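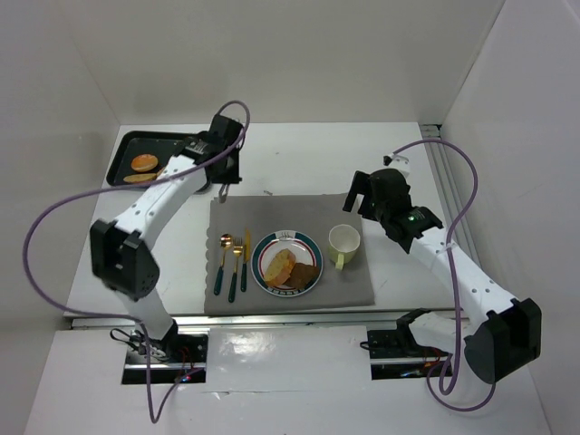 Slide 1. Two arms, one placemat, bread on the plate.

Open with the mug. Right gripper is over it, left one is by the tray, and ask the room which should move first. Wait. Somebody will say "both." Thank them, they have described our bug tracker from May.

The planner used to treat each arm as a bachelor. Two good plans, one shared table. Eyerusalem's fix was to plan in the joint space of both arms and let Ateş (the scheduler, say it slowly) hand out time slots. Cost: planning went from 50 ms to 497. Pause for the groan. Then say we cache.

Slide 2, the cables. The purple ones loop over the grippers and down the outside, and the collision model had never heard of them. We now inflate the outer side of every link. Crude. Nurhan Kılıçarslan would like it on record that she proposed a proper cable model and was told "next quarter."

Slide 3, perception. Spoon, fork, knife, parallel, gold heads, green handles. Shiny metal is where depth goes to die, so Pridine fits the handle and guesses the rest. Don't say "guesses" if the Jukthorpe people are in. Say "infers."
Overlapping bread slices: one blob or two? Pridine says one, with great confidence. Show the confidence score if there's time. There won't be.

Slide 4, logs. 1268 replayed plans, 8 deadlocks, all of them polite: each arm yielding to the other until timeout. Zovar flags these now and picks a loser by coin flip. Take the fairness question here or it will eat the Q&A.

SKIP slide 5 if past the half hour.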